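4.2 Open-day demonstration

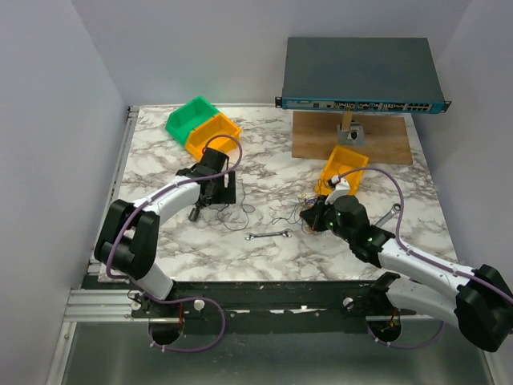

The second part of the study took place during the open day at the Mukine lab in November. Visitors came in small groups and stood behind a rope line while the two-arm cell ran the cable-sorting task from Section 3. No changes were made to the controller for the event. The task software was the Okard build used in the closed trials, and the operator, Celeste Fonseca, had run the cell in those trials as well.

Each group was given a short spoken introduction and then watched one full run. In total, 244 visitors signed the consent form. Of these, 37 agreed to fill in the longer questionnaire before leaving the building. The remaining visitors answered only the two questions on the card handed out at the door.

A run began with the wires on the worktop and the storage bins at the rear of the cell. The arms were to pick up the wires and place them in a bin. The operator could stop both arms at any time, and did so in two runs when a visitor leaned over the rope. Those runs were restarted from the beginning and are left out of the timing results.

Fig. 4. Two-arm cell used in the demonstration. The network device stands at the rear right, with a storage bin in front of the wooden board beneath it. Two wrenches lie on the worktop.

Questions from visitors were written down by a second staff member. Most concerned the speed of the arms and what happens when a wire is dropped. We return to these in Section 5.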